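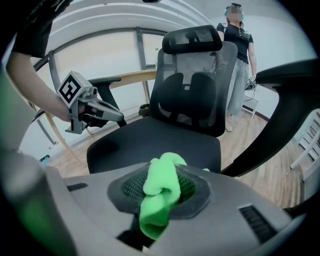

How do I get a black mesh office chair properly clean without leaving fluff all over it?

Posted by Merle Hapeta in Cleaning & Laundry
235 views, 2 people following

Hi all! I've got a black office chair that I sit in pretty much all day, mesh back with the bumpy lumbar cushion, padded headrest, curved armrests, wide black seat. I love it to bits, but it shows EVERYTHING. Every crumb, every bit of pale dust, every hair (mine, sadly, there's no cat to blame).

I've been going at it with a damp cloth at the end of the day, and it looks great for maybe an hour. Then it dries and I get these cloudy patches on the seat and tiny fibers caught in the mesh. I used an old white hand towel the first couple of times, which was a dumb idea, I was picking lint out of the back with my fingernails for a whole evening. So I've moved on to a bright lime green cloth. It's better, and at least I can't lose it in the room, but I'm still not getting the result I want.
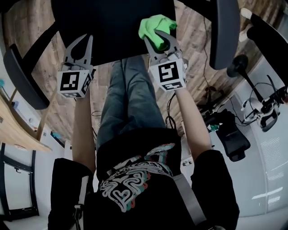 Lime green cloth and the black chair

Here's what I've tried so far:

Plain water. Fine on the armrests, patchy on the seat.

Dish soap and water. Took off a sticky spot from some juice but left a ring the size of a dinner plate, and now I notice the ring more than I ever noticed the sticky spot.

A spray called Womwood that my sister-in-law swears by. Smells like a hardware store. It did shift the grime on the armrests, but I chickened out of putting it on the mesh.

Vacuum. I only have the big floor head and it kind of sucks the mesh in and lets go with a twang, so I stopped.

I've got two real questions, I guess. What order should I be doing things in? And is there any trick to the mesh itself, front and back? I can wipe the front no problem, but I feel like I'm just pushing the dust through to the other side, and the chair stands with its back to the window half the time so the light comes right through and shows up every speck.

Oh, and the floor is wood, so I don't want to drip all over it. Thank you!

Rochelle Tuhiwai
Helpful: 113

Hi Merle! I feel your pain, I have had a black mesh chair for years and it took me a long time to stop making it worse. I'll tell you what I do and you can take whatever's useful.

The biggest thing is to do all the dry stuff before anything damp comes near the chair. If there's dust on it and you wipe it wet, you've made a very thin mud, and that's your cloudy patches right there. So:

1. Roll the chair out into the middle of the room, away from the desk. You want to be able to get all the way around it.

2. Brush the mesh from the BACK. Soft brush, a clean paintbrush is perfect, top to bottom in short strokes. The dust comes out the front and lands on the seat, where you can deal with it. Then do the front, lightly.

3. Vacuum the seat with the small brush attachment, and get down into the gap where the seat meets the back. If you truly only have the floor head, skip the vacuum and use a lint roller on the seat. Don't use the roller on the mesh, though – the sticky sheet grabs and you can pull a thread.

4. Now the damp part. I use 400 ml of lukewarm water with the tiniest squirt of dish soap, and when I say tiny I mean one drop, maybe two. Your ring is nearly always too much soap or too wet a middle. Dunk the cloth, wring it, then wring it again like you're mad at it. It shouldn't be able to drip on your floor even if you squeeze.

5. Headrest first, then the back, then the lumbar cushion, then armrests, then seat. Top to bottom so you aren't dropping crud onto something you already did.

6. Go over the whole seat, edge to edge, even if only one spot is dirty. I know it feels silly! But if you only wet one spot you get a tide line around it. For the ring you already have, dampen the entire seat evenly with plain water and blot with a dry cloth. It might take two goes.

7. Second cloth, plain water, same order. Then a dry one. Leave it overnight before you sit on it.

About the cloth: the color doesn't matter to the chair, it's the fibers that make the trouble. Microfiber that's been washed a few times is good. Brand new ones can shed, so run it through the wash by itself first, and never with towels. No fabric softener either, it coats the fibers and they just slide over the dirt.

And I'd fold it. If you wad a cloth up in a ball you only ever use the lumpy bits that stick out. Fold it in half and in half again and you've got a nice flat pad, and when one side's grubby you flip to the next.

On the spray, please check the bottle for whether it's okay on fabric and try it underneath the seat first. I don't know Womwood myself, so I can't say.

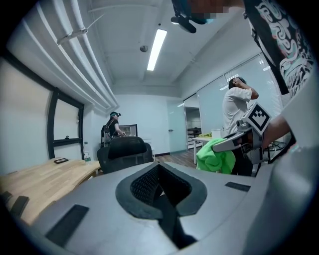
Cameron Waaka
Helpful: 2

lint roller. done. mine's looked fine since April and all i ever do is roll the seat and give the back a whack with my hand outside on the deck

Glenys Tapsell
Helpful: 16

I agree with nearly everything Rochelle said, apart from the dry cloth at the end on the mesh. I've found that rubbing dry mesh builds up static and then it pulls in more dust than before. I just let the back air dry by an open window and I only towel off the armrests and the headrest.

Couple of other things, Merle. Don't forget the wheels! Tip the chair over on an old sheet and you'll be amazed how much hair is wound around them. I snip it with little sewing scissors and pull it out with tweezers. It'll save your wood floor some scratches too.

Wipe the desk down before you do the chair. I always used to do it after and all the crumbs off the edge of the desk would land right on my nice clean seat – drove me nuts. Take the water bottle and the phone and whatnot off first, do the desk, then move on.

And do your final check from the side with the light coming across it. Looking straight through the mesh at a bright window, mine looks filthy no matter what I've done to it.

Merle Hapeta
Comment on the reply by Glenys Tapsell

The wheels!! I had never once looked. I'm going to try the brush from the back tomorrow morning and then Rochelle's one drop of soap. I've been using a good glug, so that explains a lot. Cameron, I don't have a deck but I admire your style.

Rochelle Tuhiwai
Comment on the reply by Glenys Tapsell

Interesting about the static, I might stop drying the back on mine and see. Merle, let us know how the ring comes out!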